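"You stop being afraid of breaking something," says the lead developer at Findov, laughing. Her team spent June with Velard, the practice package from Wesarard that lets you program an arm and gripper in simulation before going near a real one. They ran 620 grasp attempts in it, and she'd happily have done more!

What won her over was how quickly she could try a silly idea. "I'd change the approach angle, hit reset, and be going again in two seconds. I got through 38 versions of one pickup before lunch." She does wish the manual said more about friction settings (she ended up guessing), but the shadows delighted her.

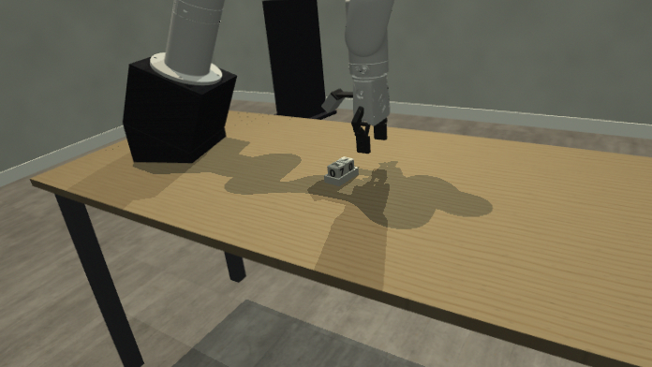

The gripper over the number blocks in Velard.

Next she wants to try two arms at one table. "I've already got the file open," she says.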